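Reviews > Stage and Backstage > Lighting and Cue Gear

Plukus Cue Light System, two-station set

Our company puts on four shows a year in a converted grange hall in Bernley. The house is small, the wings are smaller, and for a long time the stage manager gave entrance cues by waving a flashlight. Last spring we bought the Plukus two-station cue light set for $199, and it has now been through a farce, a children's show and most of a musical.

The set comes with a control box, two light stations, a power supply and two cables. The control box has a pair of switches for each station, one for standby and one for go. Standby turns the station red, go turns it green. The actor or crew member at the station can press a button to acknowledge the standby, and the red light stops blinking and stays on. There is no app and no wireless version.

Setup took Ronja Nygård, who stage manages most of our shows, under an hour the first time. Most of that was taping cable. The stations clip to a pipe or hang from a screw, and the clips are strong enough to hold on a flat. We put one station upstage left behind the door unit and the other at the fly rail. For the musical we moved the second one down to the conductor.

The lights can be dimmed with a small wheel on the back of each station. At full brightness they are too much for a dark wing, and in our first dress rehearsal you could see a green glow on the back wall from the house. We set them at the lowest level and left them there. I would have liked one more step down. A piece of gel over the lens fixed it at the fly rail, where the operator is only a couple of feet away.

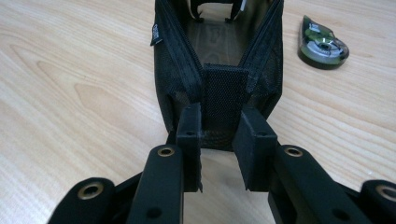

Cable length is the main limit. Each cable is 100 feet, and that sounds like plenty until you run it up from the booth, along the wall and over the door. Ours reached the fly rail with very little slack. Longer cables are sold separately, or you can use ordinary three-pin microphone cable, as we did for the conductor. It worked without trouble through the whole run.

The acknowledge button is stiff. Kam-wah Mok, on the rail, didn't mind it, but two of the actors in the farce pressed it too lightly and then wondered why the light was still blinking. Once they knew to push until it clicked, the problem went away. The click is loud enough to hear in the wing. I sat in the third row during a quiet scene and couldn't hear it.

We had one failure. During the second weekend of the children's show the left station stopped turning green. Red still worked. Njål Bakke opened it up after the matinee and found a loose connector on the small board inside, pushed it back in, and it has been fine. The case is held with four plain screws, so this was easy. Still, it shouldn't have come loose after a few weeks on a flat that hardly moved.

For comparison, we borrowed a Golbridge set from the high school before buying. That one has bigger switches with a better feel, and the control box labels can be read in low light. The Plukus labels are gray on black and Ronja ended up covering them with white tape and a marker. The Golbridge stations are heavier, though, and they need their own brackets, which would not fit on our flats.

The power supply is an ordinary wall unit with a short cord. Plan on an extension at the booth. The control box gets slightly warm over a long tech day but never hot.

If your space has room for a full headset system and people to wear the headsets, you may not need this. We have nearly nothing in the way of crew, and an actor waiting behind a door can't wear a headset anyway. For that job the lights do what we need. I'd buy the set again, and I'd order at least one spare cable with it.

Reviewed by Solveig Boström

Contact the reviews desk | Copyright 2022 | Back to top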